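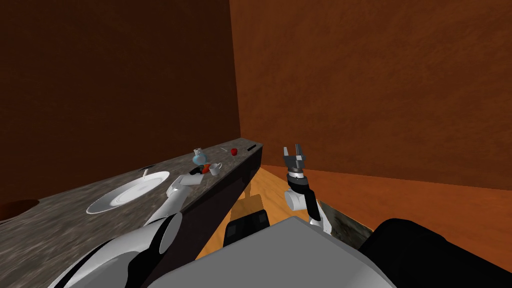

Workshop notebook, Ziston, Sevadcombe site
Entry of 2019-06-02
Subject: counter clearing in simulation, and consequences for the housekeeping shift

Work continued on the kitchen model for the Culter two-arm unit. All runs to date remain in simulation. No unit has been placed in an occupied apartment, and none will be until the shift plan described below has been accepted by the housekeeping staff.

The counter layout is the one agreed in March: large plate, mug, cup, bottle and several small items on a stone top. The total now stands at 1,507 runs. The log separates three outcomes (item moved to its place, item left where it was, run stopped by the operator) and the third category is the one that bears on staffing. Every stopped run is one for which an attendant would have been called away from other work.

Observations from the log:

The plate is the most frequent cause of a stop. The fingers approach the rim too low and the wrist check ends the motion. Raising the approach helps with the plate but makes the mug handle harder to reach, so the two are now treated as separate tasks with separate settings.

Thin items lying flat on the stone are left in place more often than any others. It was agreed to leave them to the attendant for now. The housekeeping lead pointed out that a counter with only thin items left on it still has to be visited, wiped and checked, and that the time saved is smaller than our table suggests. The table has been corrected.

Left arm and right arm are to be reported separately from this entry onward. Earlier entries combined them, and it is no longer possible to tell from the March pages which arm was at fault.

Effect on the shift. The present arrangement at Sevadcombe is eight attendants for 56 apartments. Under the draft plan the number of attendants does not change. Two positions per shift would be redefined as station posts, from which an attendant follows the units, answers stops and decides whether to correct the motion remotely or to walk over. Concerns recorded at the staff meeting:

Station work is seated and steady, and several attendants asked for it on medical grounds. Others stated plainly that they do not want it and prefer to be on the floor. The draft assumed rotation for everyone. This should be reopened.

A stop interrupts the person who answers it. Attendants now plan their own order of rooms, and they regard this as the best part of the job. If calls arrive at random, that order is lost. Proposal: hold non-urgent stops in a queue on the Poon scheduling board and release them when the attendant finishes a room. To be tested on paper before any software is changed.

The pay grade for the station post has not been settled. It is outside the scope of this workshop, but training should not begin before it is.

Personal and decorative items were discussed at length. A picture or keepsake has no fixed place in the way a mug does, and residents notice when one has been moved. The rule proposed by the attendants, and adopted here, is that the unit does not handle such items at all unless a person at the station has confirmed the grasp.

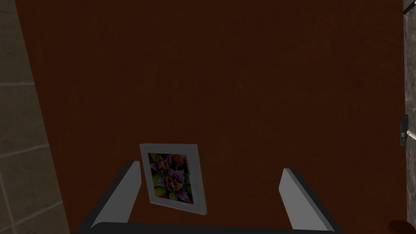

Who is responsible if a unit damages something belonging to a resident?

Responsibility rests with Ziston as the operator. The attendant at the station files a report in the same form used today for breakages, and the report is not counted against the attendant's record, including where the attendant confirmed the grasp. This wording was requested by the staff and has been entered in the draft plan.

Training. The station course is set at 130 minutes, in one sitting, with the simulated kitchen as the practice room. The attendants who reviewed the outline considered it too long without a break and too short on stops. Outline to be revised: less on the menus, more on judging when to walk over.

Open items
Separate settings for plate and mug, rerun full set
Arm-by-arm reporting, check against last week's log
Queue proposal, paper trial with both shifts
Rotation clause, return to staff meeting
Confirmation prompt at the station, text still too small to read from the chair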